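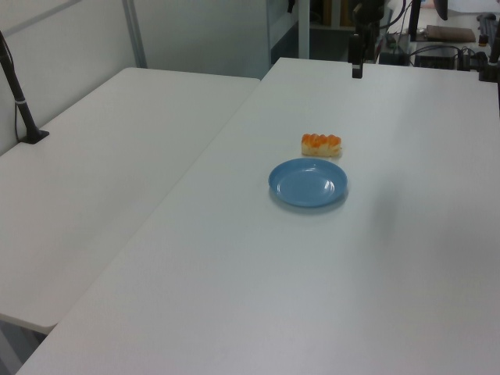 A small blue plate and a pastry with an orange top on a white table.

Print | E-mail

MEDHOLM – Voters in this river town go to the polls in February to choose a mayor, and the main thing separating the two candidates is a bridge that both of them say they will build.

The bridge would join Medholm to Grokwood, on the far bank of the Ki. The two towns have been close to an agreement on it for most of three decades. The last crossing was a ferry, which carried up to 70 people and was sold to a town downstream after a dispute over who should paint it.

Medholm has 3,000 registered voters, and the last mayoral race was decided by 2. The loser asked for a recount, which confirmed the result, and then for a second recount, which confirmed the first. Both campaigns have been polite about undecided voters ever since. They have been less polite about each other.

The incumbent wants the bridge at the north end of town, where the road is already wide enough for trucks. The challenger, who served as the incumbent's deputy until last spring and resigned in a letter of nine pages, wants it at the south end, where the shops are. Each has put out a map. On the incumbent's map the south bank is labeled a flood zone. On the challenger's, the river is noticeably narrower there.

Grokwood has not said which end it prefers. Its town council voted in the fall to "welcome a bridge in principle," and then voted to postpone talking about the cost until Medholm had finished its election. The minutes show the second vote took longer than the first.

Money is the quieter part of the campaign. The regional government in Purnow has offered to pay half the cost if the towns can agree on a site and file a joint application by the end of summer. The offer has been made before. On the previous occasion two applications arrived, one from each side of the river, for bridges that did not meet.
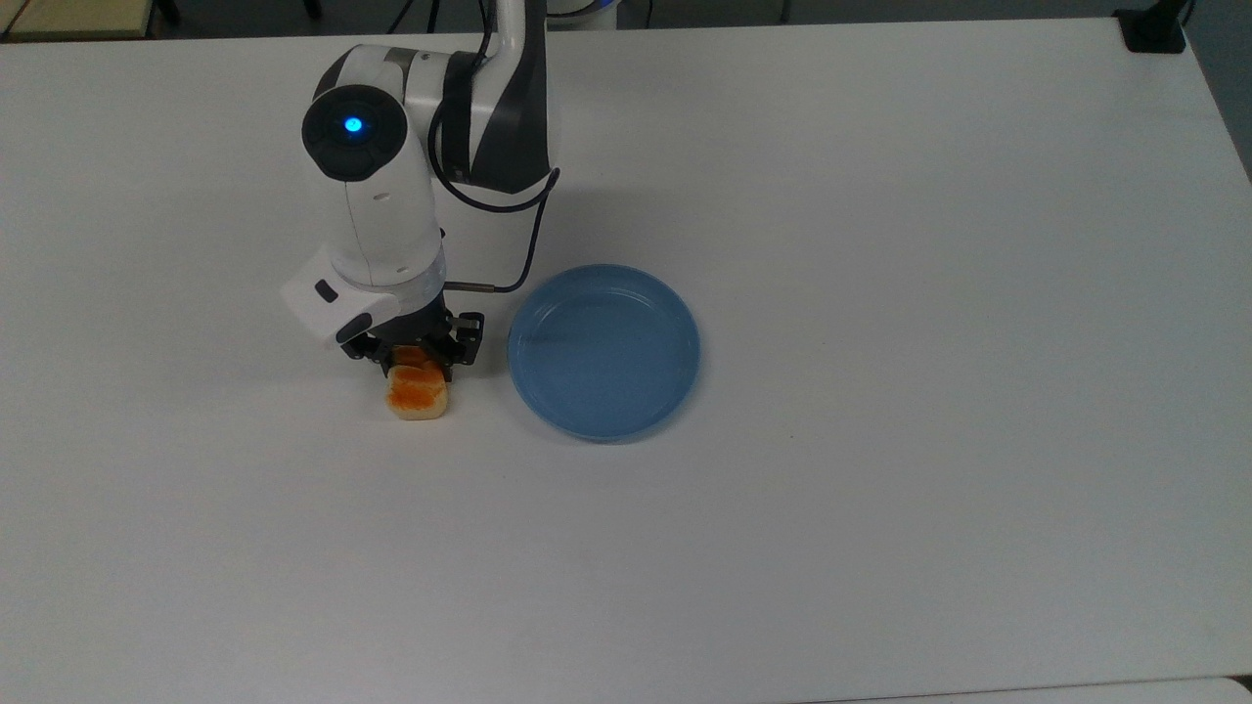

Arlen Foss, reached by phone in Grokwood, said he would believe in the bridge when he was charged a toll on it, and that either end of Medholm would suit him as long as he could get to the dentist without driving through Purnow.

That drive takes well over an hour each way, longer in winter when the valley road floods. The incumbent promised to raise the road in the last campaign. A stretch of 300 yards was raised, and the water now goes around it and comes down on the parking lot behind the town hall.

The candidates met for their only debate last month in the school gym. The evening was meant to cover schools, taxes, trash pickup and the bridge, in that order, but a question about school buses led to the bridge in the opening minutes and the moderator gave up trying to lead it back. The challenger promised to break ground within a year. The incumbent promised to break ground sooner than that, and was asked from the floor what had been stopping him.

A third candidate, who opposed any bridge, withdrew before the ballots were printed and has endorsed both remaining candidates on the grounds that neither will get it done.

Polls open at 7 a.m. at the school and the fire station. Medholm voters who work in Grokwood may vote by mail, and the town clerk's office advises them to allow extra time, as the mail goes by way of Purnow.

Print | E-mail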